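Print | E-mail this article

Rikar 5 motion planner – quick review
November 12, 2019

Short version: good planner, annoying config, buy it if you have patience. Ran it for 9 days on our grasp tests here in Rastville, all in simulation so far. Nothing on hardware yet.

Setup
Installer is fine. Docs are not. The joint limits file wants radians, the tool offset file wants degrees, and there's no warning if you mix them up. Lost an afternoon. Kenta Ishida on the Nakajima list had a fix, thank god.

Planning
Fast. 219 queries in my batch, 101 of them with clutter near the goal. Free-space moves come back before I can look up. Tight approaches are slower and sometimes it picks a silly elbow-out path – raise the smoothing weight and it mostly behaves. Collision padding default is way too fat for soft stuff.

Perception hookup
Takes point clouds directly, wich is nice. Dark on dark is the hard one. My worst test is a dark bag-like thing on a brown sofa, close to the backrest, gripper coming in from over it. Segmentation bleeds into the cushion unless you turn the depth weight up.
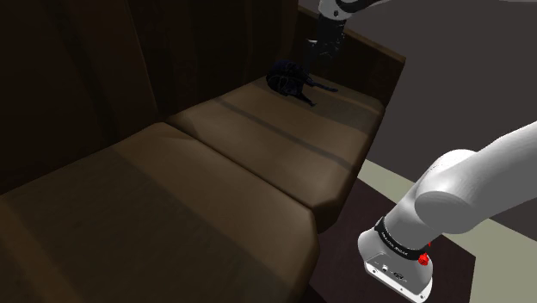
Compared to Flastevano
Flastevano has the better viewer, and replay that works. Rikar plans better. I'd keep both if the license wasnt so steep.

4 out of 5. Fix the units.

Print | E-mail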